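Section 6: Setting Up for Visitors

This section of the guide is for the people hosting an open day or a school visit with the Erkden tabletop arm. If you have only ever run the arm on your own, with a cup of coffee and plenty of time, please read it all the way through once before your guests arrive. A demonstration is a different sort of morning, and a little fussing beforehand goes a long way.

The steps follow the routine Bláthnaid Doherty wrote for the open days at our Urmont workshop, with a few changes Gus Mbeki made after running the same program for the Plivitz schools. Last revised Oct 3, 2020.

6.1 Laying out the table

1. Switch the arm to Hold and wait for the status line on the operator's screen to read HOLD. Leave it there until step 6.

2. Wipe the table down with a barely damp cloth and let it dry. Crumbs and grit are more of a nuisance than you might think.

3. Set out the items for the fruit program: one basket, one bowl, one tray, and the fruit.
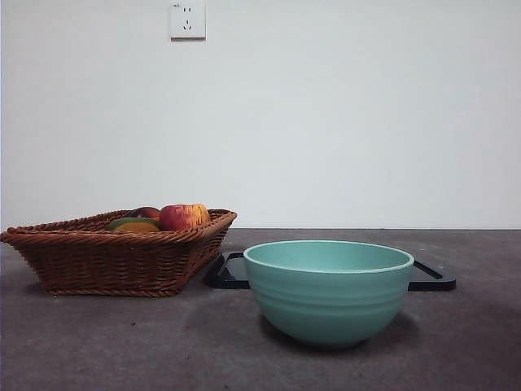

The fruit program is the one we recommend for a first visit, and after a good many open days we still come back to it. Everybody knows what a piece of fruit ought to feel like in the hand, so people young and old follow along without much explaining from you. Set the basket and the bowl side by side, with the tray lying flat behind the bowl, and keep the fruit gathered together in the basket so that the tops show above the front rim. Mixed colors are nice to have — a big red apple next to something green gives you an easy way to ask the children which one they think should go first.

4. Check that the bowl is empty. Visitors do like to be helpful, and we have found candy wrappers, a mitten and once a very polite thank-you note in ours.

5. Walk around to where your guests will stand and look at the table from there. If the bowl hides something you plan to talk about, slide things over a little now, before calibration.

6. Choose Calibrate from the main menu and stand back. The routine takes 2 minutes. Please don't move anything on the table once it has finished, not even to tidy.

NOTE: If you do move the basket or the bowl after calibration, go back to step 6 and run it again. There is no harm done.

CAUTION: Use whole, firm fruit only. Nothing on the table should weigh more than 500 grams, and that goes for anything a visitor hands you as well.

6.2 Showing the wrist view

Guests love this part, and it's worth saving for the second half of the visit, when the smaller ones are starting to wander. The wrist view puts the picture from the arm's own camera up on the big screen, so everyone can see the table the way the arm does.

1. Connect the big screen before you open the doors. The Ó Flaithearta screen adapter in your kit needs to be plugged in before the screen is turned on, or it may not be recognized.

2. From the operator's panel, choose View, then Wrist.

3. Choose Go To, then Bowl. The arm will travel over and pause, fingers open.
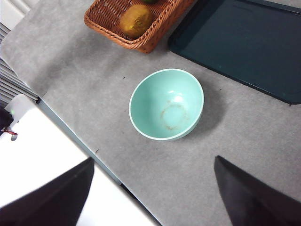
Wrist view with the bowl between the two gripper fingers. The basket and the tray are toward the top.

4. Let people look for a while before you say anything. Somebody will usually work out for themselves that the dark shapes coming up from the bottom are the fingers, and it is much more fun when they do.

5. When you are ready to go on, choose Resume. Say it out loud as you press it, so your guests know the arm is about to move.

NOTE: A bright floor beside the table can show up nearly white on the screen. If your guests find it distracting, draw the blinds on that side or lower the screen brightness a notch.

CAUTION: Keep everyone behind the floor line whenever the status line reads anything other than HOLD. Have one person at the stop button the whole time, and let that be their only job — the talking can be done by someone else.

6.3 Closing up

Return the arm to Hold, choose Park, and switch off at the panel once it has folded itself away. Wash the bowl, put the fruit in the kitchen, and write the number of visitors in the log along with any questions you couldn't answer. Gus reads those and will write back to you.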